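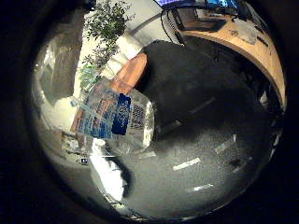 *Clear plastic container with a printed label in pale blue and white.*

**OKLEY ANNOUNCES "KORNIS: THE SALT ROAD," A STORY EXPANSION FOR ITS TRAIN ADVENTURE GAME**

*Free update for all owners arrives the same day*

Game studio Okley and publisher Kideo announced today that Kornis: The Salt Road, the first paid expansion for the single-player adventure game Kornis, will be released in March for PC and home consoles. A free update to the base game will go out to all players at the same time.

Kornis follows Jia, a railway surveyor sent to map a mountain line that closed a generation before she was born. Players walk the old track, repair signal equipment, ride the few working trains and piece together what happened to the towns along the route. The Salt Road picks up after the end of the main story. Jia takes a winter posting on the far side of the mountains, where a freight branch once carried salt from the coast.

The expansion adds almost 5 hours of story for a player who goes straight through. Side routes, letters and optional repair jobs will take longer. It is meant for people who have finished the main game, but it can be started from the title screen at any time. Players who skip ahead will get a short recap and a fixed set of tools.

## New areas and a new train

The Salt Road is set across two connected regions. The first is the salt flat, a wide open area with long sight lines and bad weather. The second is Lower Harbor, a town built on old loading docks. Travel between them is by rail. The player can get off at any halt on the way, and the train will wait.

The train is a small diesel railcar that Jia has to keep running herself. Fuel and spare parts are found along the line or traded for in Lower Harbor. Parts wear out at a slower rate than they did in the base game, where many players said the handcar broke down too often. The railcar can't be lost or destroyed. If it runs out of fuel, Jia can walk to the nearest halt and call for a delivery, which costs some in-game time.

Signal puzzles return with changes. In the main game each signal box had its own panel and its own rules. In The Salt Road the boxes are wired together, so a lever thrown at one end of the flat can open or close a route at the other. A paper map in Jia's bag records every lever the player has touched. Notes can be written on it by hand or with a keyboard, and they stay on the map after the puzzle is done.

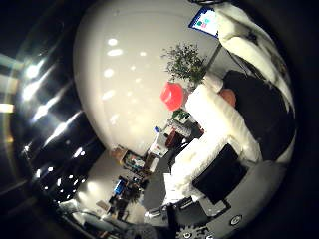
The weather on the flat is tied to the story and does not run on a clock. Storms come at set points, and each one changes which parts of the line can be reached. The studio tested a version with random storms and dropped it. Players in those tests spent too much time waiting in shelters, and several lost track of where they had been going.

"The main game was about a place people had left," said Junhao Yan, game director at Okley. "In the expansion there are still people living there, and they have opinions on what Jia is doing. We wanted more talking in this one. There is more dialogue in Lower Harbor alone than in the first three chapters of Kornis."

All main characters are voiced. The expansion was recorded with the same actor in the role of Jia, and she also reads the letters aloud if that option is turned on.

## Free update

The free update covers the requests the studio has heard most often from players. It includes:

- Manual saves. Players can save at any point outside of cutscenes. The old checkpoint saves stay in place as a backup.
- A chapter menu, so that finished chapters can be replayed without starting a new game.
- Larger text sizes in menus, letters and subtitles.
- A setting to hold or tap for every action that now needs repeated button presses.
- Full remapping of controls on keyboard and controller.
- A rebuilt camera for indoor areas, with separate speed and distance settings.
- Fixes for 70 reported bugs, including the one that left the ferry gate locked after a reload in Chapter 4.

The indoor camera took the most work. Signal boxes and station offices in Kornis are small rooms, and the original camera pulled in close behind Jia's shoulder whenever she was near a wall. The new one stays farther back and fades out whatever is in the way. Players who liked the old camera can switch back to it in the options menu.

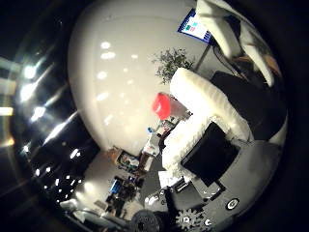
Tetsuya Shibata said he had finished the game twice with the old camera and would not go back to it after trying the new one for an evening. He added that the manual saves mattered more to him, as he plays in short sessions and had often lost the last part of a puzzle when he quit. He would still like to see a way to skip the opening walk on a second playthrough.

A skip option for the opening walk is not part of this update. The studio is looking at it for a later patch.

Old save files will work with the update. Okley recommends finishing any signal puzzle that is in progress before installing it. Puzzles that are half done will be reset to their starting position, and all other progress will carry over.

## Preview test

A closed preview of The Salt Road was held on PC over the winter, with 1,225 players taking part. They played the first section of the expansion, up to the arrival in Lower Harbor, and filled out a short form at the end. Several changes came out of it. The first fuel stop was moved closer to the start of the line. The map was given a second page. A conversation with the harbor master that could be missed by walking past him now starts on its own.

Test players also found a way to drive the railcar off the north end of the flat and under the ground. This has been fixed.

Save files from the preview can't be used in the final release. Everyone who took part will be listed in the credits unless they asked to be left out.
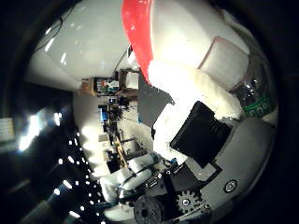

## Price and availability

Kornis: The Salt Road will be sold as a download and requires the base game. The price will be announced when pre-orders open. A bundle with the base game and the expansion will be available in the same stores on release day. No boxed edition is planned at this time.

The expansion and the update will both have subtitles and menus in every language the base game supports. Voice acting is in English and Mandarin. On PC, the minimum system requirements are the same as for the base game, but more disk space is needed. The final size will be listed on the store pages before launch.

Review codes will be sent out ahead of release. Media who would like a code should write to the press desk at Kideo and state which platform they need. Requests from streamers and video creators are handled by the same desk. There are no restrictions on showing the salt flat. Kideo asks that footage from the last part of Lower Harbor be held until release day.

## About Okley

Okley is an independent studio that makes single-player games. Kornis is its second release. The studio is led by Junhao Yan.

## About Kideo

Kideo publishes games by small and mid-sized developers on PC and consoles. It has worked with Okley on both of the studio's games.

## Press contact

Kideo press desk. Calls are answered Monday through Friday during business hours. Screenshots, logos and the announcement trailer are in the press section of the Kideo website.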